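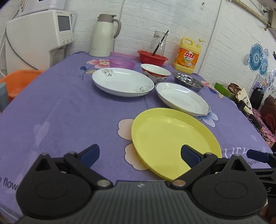
Hand-Held Gripper for Recording Table Tasks
Final report, Design Project course
Cirilo Medrano

1. Summary

The goal of this project was to build a gripper that a person holds in the hand and uses to pick up dishes, with a camera mounted on it that records every move. The recordings are meant to train a small arm later. I did not have an arm during the project, so the report covers only the tool, the recording setup and the first set of recordings. Most of the work was done at home, and the parts that needed a drill press or a printer were done at Bruvirley, the shared workshop near campus.

The tool works. It opens and closes smoothly, it can lift a plate by the rim, and the video and jaw opening data line up well enough to be used. It is heavier than I wanted and it has trouble with steel bowls. Both problems are discussed below.

2. Background

There are two common ways to collect examples for a robot arm. One is to drive the arm by remote control while recording. The other is to skip the arm, give the person the same gripper the arm would have, and record from the gripper itself. The second way is cheaper and can be done on a kitchen table. The drawback is that the person's wrist can do things the arm can't, so some recordings may turn out to be useless when the arm is added.

I chose the second way because of cost. My adviser also pointed out that a hand tool is a reasonable size of project for one person in one semester.

3. Requirements

I wrote these in the first week and changed them once, in February, when the load requirement was lowered.

The jaws must open wide enough to go on either side of the rim of a bowl.
The tool must hold 300 grams without the pads slipping.
The pads must be replaceable without taking the jaws apart.
The camera must see both pads at every jaw position.
One person must be able to start and stop a recording without putting the tool down.

The original load was higher. I lowered it after weighing the dishes I planned to use. The heavy ones are not meant to be lifted, only pushed or tipped.

4. Mechanical design

The gripper has two jaws that mirror each other. Each one turns on a hub and is held together with rivets. I used rivets after the screws in the first version kept backing out. The screws could have been fixed with thread locker, but the rivets also sit lower and don't catch on cloth.

The jaw housings have a triangular cutout. In the first version they were solid and the tool was tiring to hold after a few minutes. The cutout took out weight where the part was not carrying much. I did not do a full stress analysis. I clamped a jaw in a vise, hung a water bottle from the tip and looked for bending, and it was fine.

The body is black and ribbed on the outside. The ribs make the shell stiffer and let me print thinner walls. They also collect dust from the workshop and have to be brushed out.

The finger pads are dark blue rubber. I tried 5 kinds of pad material before settling on this one:

Bare printed plastic: slid off everything glazed.
Craft foam: good grip, tore at the tip on the first day.
Silicone baking mat, cut to shape: good grip, but the glue would not stick to it.
Bicycle inner tube: worked, left black marks on white dishes.
Cast rubber, dark blue: good grip, no marks, and it can be molded with a slot so that it pushes onto the finger.

The cast pads have to be left alone overnight. I pulled the first pair out of the mold too early and they stayed sticky on one side, so they were thrown out.

The linkage went through 2 versions. In the first one each jaw had its own cable, and if one cable stretched the jaws no longer met in the middle. In the second, one trigger pulls both sides through a shared bar. This fixed the centering but added friction. A drop of dry lubricant on each hub helps, and it needs to be repeated every few sessions.

5. Camera and recording

The camera sits behind the jaws and looks forward over them. Getting the angle right took longer than anything else in this section. If it is tilted too far down, the picture is mostly gripper body. If it is too far up, the pads drop out of view when the jaws close, and the pads are the part that matters. The final angle was set with a printed wedge. I kept the wedge as a separate part so it can be swapped.

Jaw opening is read from a small sensor at the shared bar. The logging program, which I called Ukulero, writes the sensor values and the video frame times to the same folder. A button by the thumb starts and stops a take.

The two clocks did not agree at first. The sensor board started counting when it was plugged in, and the camera started when the take started. I fixed this by closing the jaws fully at the start of each take and matching that moment in both files. It is a crude method and it means that every take begins with an extra squeeze, which has to be trimmed off later.

6. Table setup

I recorded at home on a table against a white brick wall. I wanted a normal amount of clutter, so I left the household things where they were and only made space at the front. The cloth is purple with large printed flowers. I thought about using a plain cloth, which would make the dishes easier to find in the video, but an arm in somebody's kitchen won't get a plain cloth either.

The dishes were chosen to be different from each other. There is a shallow yellow plastic plate with a raised rim, two white ceramic plates (one wide and shallow, one deeper), a white bowl with a red and blue floral pattern, a stainless steel bowl and a see-through pink-purple plastic bowl. A red plastic colander stands at the back.

The yellow plate is the first object in the task list. It is easy to see against the cloth, and the raised rim gives the pads something to close on. The gloss does leave a white highlight on it, and I expected this to be a bigger problem than it was.

7. Tasks

Each take is one task from start to finish. The list I ended up with is short:

Pick up the yellow plate by the rim and set it on the deeper white plate.
Pick up the plastic bowl and move it to the front.
Slide the floral bowl toward the wall.
Tip the steel bowl and let it settle.

I had planned a stacking task with all the plates and dropped it. The ceramic ones are too heavy for the pads unless they are held exactly at the balance point, and I did not want to break any more dishes than I had to.

8. Results

The yellow plate task went well. The most common failure was coming in too low, so that the tip of one pad hit the cloth and bunched it up before the jaws were around the rim. Coming in slightly higher and tilting the wrist solved it, but this is the kind of wrist motion I mentioned in section 2, and it may not carry over to an arm.

The plastic bowl was easy once the approach was from the side. From above, the jaws flexed the bowl and it popped out.

The steel bowl was the worst. The inside is reflective, and the pads and the ceiling light both show up in it. A labeling script I borrowed from a classmate, Andus, kept marking the reflection of the pad as a second pad. I ended up correcting those takes by hand — it took a whole weekend — and I would leave the steel bowl out next time or record it with the light off to one side.

The load test passed. A bag of rice weighed out to the required 300 grams hung from the closed pads without slipping. With oil on the pads it slipped at once, so they are wiped before every session.

9. Problems

Weight. The tool is nose-heavy. Moving the battery to the back of the handle helped a little, but my wrist was still sore after a long session.

Cable. The sensor cable leaves the body on the right and catches on the edge of the table. It should come out the back.

Pad wear. The tips round off, and the wear shows first on the side that touches the cloth. I cast spare pads in advance and changed them when the edge was gone.

File names. I named the first batch by time of day and could not tell later which task was which. Use the task name first.

10. Next steps

The workshop has a small arm called Quezada that is free next semester. The mounting plate for it is drawn but not cut. Before that I would like to print the body again with the cable exit moved and shorten the handle.

I would also like someone else to record. All of the takes so far were made by one person, right-handed, standing in the same place.

11. Files

The drawings, the pad mold, the camera wedge and the Ukulero source are in the course folder under my name. The mold file is the second version. The first one has the slot on the wrong side.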